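Bamilano warehouse robbery

The Bamilano warehouse robbery was the theft of packaged goods from a distribution depot on the eastern edge of the port town of Bamilano. It was reported to police on the morning of February 12, 2021. Two men were later convicted. Part of the stolen stock has never been recovered.

Background

The depot was run by Sernex, a wholesale firm supplying shops, canteens and market traders along the coast. It stood on Lostik Road, beside a disused railway siding, and held mainly dry foods, cleaning products and catering supplies. At night the site had one guard, who worked from a cabin at the main gate. The rear fence had been damaged by a lorry the previous August and was closed with temporary panels.

The robbery

According to evidence given in court, the men entered through the rear fence shortly after 3 a.m. and waited by the loading bay until the guard came round on patrol. He was threatened with an iron bar, tied at the wrists and locked in a storeroom. He was not seriously hurt. A hired van was then brought up to the bay and loaded over a period of nearly 2 hours. The guard was found by the first of the day staff, who called the police.

Stolen goods

Sernex first listed 1,007 cartons as missing. The list included coffee, sugar, cooking oil and disposable tableware. Most of the goods were of low value, and the police took the view that they had been chosen because they could be sold quickly and were hard to trace. 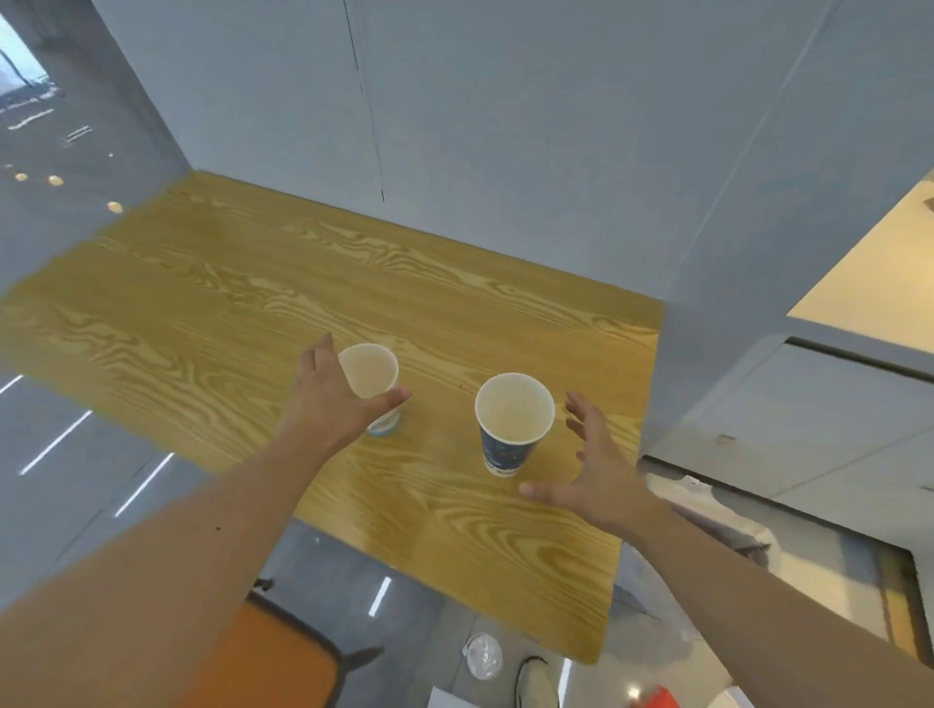
Paper cups on a wooden table.

Investigation and trial

The inquiry was led by Inspector Elaine Bastos. The van was found abandoned in the village of Weldu, and a rental agreement left in the door pocket led officers to Rogério Marinho, a former driver for the company. A search of a farm building outside the village recovered 832 cartons, many with their delivery labels removed.

Marinho admitted hiring the van but denied being at the depot. He was found guilty of robbery and unlawful detention and sentenced to six years in prison. A second man, who pleaded guilty, received four years. An appeal by Marinho against his sentence was dismissed.

Aftermath

Sernex replaced the rear fence and put a second guard on the night shift. The company moved to a larger site north of the town the following year, and the Lostik Road building is now used for storing boats.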